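Questions we get asked a lot at the Gulwood Repair & Swap Shed. If yours isn't answered, write to Izzati Kwok at the desk or just turn up and ask!

## Do I need to be a member to borrow something?

Yes, but joining takes two minutes. You fill in one side of paper, show us something with your address on it, and you can walk out with a sander the same morning. Members can have up to 7 items out at once, which sounds like plenty until you start tiling a bathroom.

## How long can I keep things?

Thirteen days for most tools. The carpet cleaner and the long ladders are three days only, as there's always a queue for them in spring. You can renew once by phone or email, as long as the next person hasn't already booked.

## What can I bring to be mended?

Lamps, toasters, bikes, chairs, zips, radios, wobbly tables, toys that used to sing. We love a challenge, and Tanveer Lodhi on the electrics bench is happiest with something older than he is. We can't take microwaves, gas appliances or anything you can't carry in by yourself or with a friend.

## Will you definitely be able to fix it?

No, sorry! Some things are glued shut or need a part that stopped being made years ago. We'll always tell you what we found, and you can take the bits home or leave them with us for spares.

## Is there really a free parts shelf?

There is, and it's my favourite corner of the whole place. Screws, hinges, castors, knobs, washers, odd lengths of chain, curtain hooks, all sorted into bins by type or (when we've no idea what they are) by colour. Take what you need for the job you're doing. If you're after a lot of one thing, say a whole set of castors, please ask first so the next person isn't stuck.

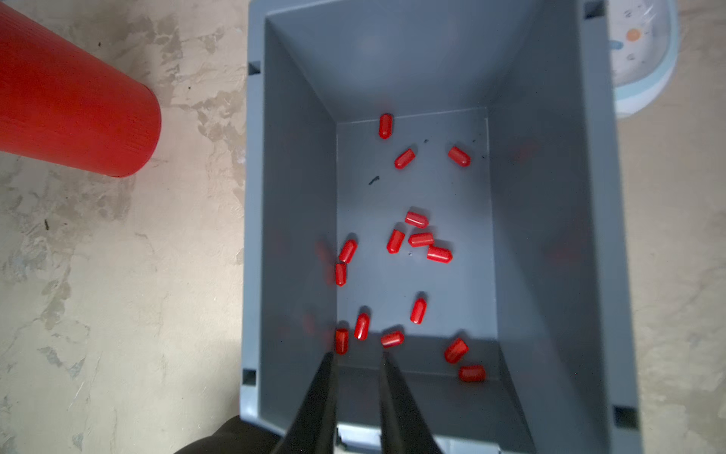
*Small red parts in one of the grey bins.*

## Can I donate parts and tools?

Please do. Hand tools are always welcome, and so are unopened packs of fixings. Old paint, half-used tubes of sealant and anything with a cut cable need to go to the tip at Lornwood instead. Power tools are tested before they go on the shelves, so don't be surprised if your drill takes a couple of weeks to appear.

## Do you run classes?

We do! Chae-won Geum teaches basic sewing repairs, and Fouzia Hayat's bike class covers punctures, brakes and gears in one very oily evening. Classes are free for members and kept small, so book early. There's a break in August and we start again when the schools go back.

## Can children come along?

Under-sixteens are welcome with an adult. The swap table is great for them, especially the jigsaws and board games, and the puncture bench has an old wheel that anybody can practise on.

## What happens if I break something I've borrowed?

Tell us when you bring it back. Ordinary wear is fine and blades go blunt, we know that. If it's been dropped off a roof we may ask you for something towards the repair.

## Where do I park?

There are a few spaces behind the building, off the lane. The front is for loading only. Bikes can be locked to the rail by the side door, and the ramp is on that side too.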